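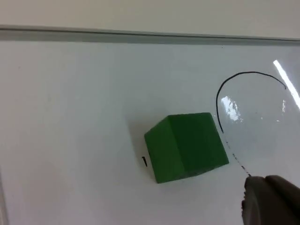 4. Comparing two grippers on the cube test

Do this part after the wrist camera is bolted on and the Prurum controller boots without complaints. I run it every time I swap fingers, and it takes me around 12 minutes per gripper.

4.1 Mount the first gripper. I start with the soft Wevik pads, then move on to the stiffer Grilano ones. Snug the screws by hand and stop there.

4.2 Put a cube on the whiteboard and make a small marker tick next to it. That tick is your home spot, so every run starts with the cube beside it.

4.3 Open the live view and check that you can see both the cube and the tip of the gripper. If the gripper is missing, tilt the camera down one notch and look again.

Note: A glossy board throws back the ceiling lights. I turn exposure down to 324 on my camera and live with a grayish picture. Yours may want something else, so play with it a bit!

4.4 Set the arm speed to 50 percent and load the pick routine. Close the gripper once in open air first – you want to hear it stop cleanly.

4.5 Run the pick, lift, and set the cube back by the tick. Write down how far it landed from home. I do all my runs with one gripper before touching the other, or I lose track of which numbers are which.

Caution: Keep your hands off the board while the arm is powered. The stop button on the Chukwu arm has a lag of up to 2 seconds on older firmware, and that's plenty of time to get pinched.

4.6 Swap grippers, redo the tool offset (section 3), and repeat from 4.2. If you skip the offset, the new fingers will come in too low and scrape the board. I have the scratches to prove it.

Save both logs under the gripper's name before you shut down. The controller overwrites the last one on restart.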